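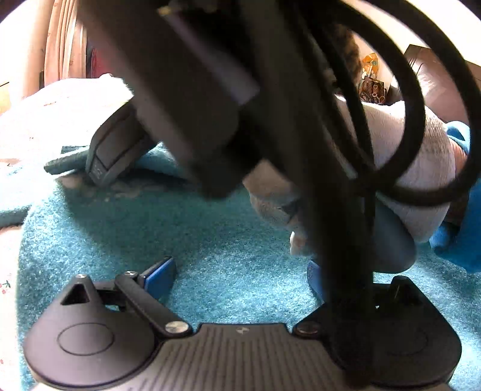

Prelelex character builder: review

Reviewed by Bronwyn Sheehan, Jun 14, 2024

Prelelex is a browser tool for writing and storing character profiles for forum role-play. I have used it since April on Starnuvthorpe, a magic-school board with a long application form and strict rules on bloodlines, wands and year groups. Version 2 was tested throughout, on a laptop and on a phone.

Setting up

An account needs an email address and a display name. You then pick a template or build one. The stock templates cover school settings, space crews and court intrigue. The school template asks for house, year, family, pets and a history of up to 1,000 words. The limit can be changed, but the setting is under Export and took me a while to find.

Custom fields are the best part. A field can be text, a date, a list or a link to another profile. Links work both ways, so naming Hemau as Mahuika's older brother puts Mahuika on his page as a younger sister. Half-siblings and adoptive parents are handled properly. Step-relations have to be typed in by hand.

Timeline

Each profile has a timeline that takes ages from the birth date. It caught one mistake of mine at once: a girl who started school at 9 on a board that admits no one under eleven. The warning is a small orange mark in the margin and does not stop you saving.

The timeline does not understand school years. A character born in late summer lands in the wrong form unless you override it, and the override is lost if you edit the birth date afterwards.

Export

Output is available as plain text, BBCode or HTML. The BBCode was clean on our board apart from nested quotes, where the closing tags came out in the wrong order. Line breaks in the history section are kept. Images are exported as links only.

Sharing

Up to four people can edit one profile, with changes marked by author. There is no way to lock a single field, so a co-writer with access to the history can also rewrite the powers section. Our staff get round this by keeping a read-only copy.

Faults

Search ignores accents. The phone layout hides the Save button behind the keyboard. Deleted profiles go at once, with no bin.

Rating: 4 out of 5. Boards with long family trees will get the most from it. For a single short profile, a text file does the job.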